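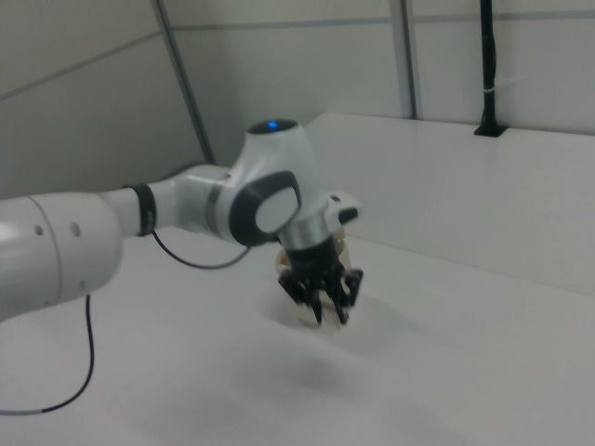
By Marlene Tackett
Contributing Writer, Houses and Grounds
17 May 2019

Most of the older houses in Covdale have front porches, and most of those porches were built with wood columns. The columns rot at the bottom first. Water runs down the shaft, sits on the base and works into the end grain. Paint hides it for years.

On Illey Street, where the porches sit close to the sidewalk, you can see each way of dealing with it. A few owners have boxed the old columns in with flat boards. Others have pulled them out and put up square posts from the lumber yard. The rest have had them repaired, and those are the porches that still look right.

A repair usually means cutting off the bad wood and fitting a new base and plinth. The porch roof has to be held up while the work is done, so a contractor will set temporary posts on both sides before touching anything. One column takes 2 days, plus painting. The shop I used, Rao Millwork, turns a matching base for $300. A full set of new columns for my porch was quoted at $2200, before labor.

New bases should be vented. Old columns are often hollow, and damp air inside them needs a way out. Rao cuts a shallow channel on the underside of the plinth and leaves a gap at the top under the cap. The end grain gets primer before the piece goes in, and so does the underside.

Fiberglass is the other choice. Urero makes a tapered round column in the common porch sizes, and from the street it passes well enough once painted. Up close the surface is a little too even. It does not rot, though, and on a porch that faces the weather that may settle the matter.

Whichever you pick, check the gutters first. Two of my four columns failed under the same leaking corner. I had the gutter rehung in October and the bases went in after that.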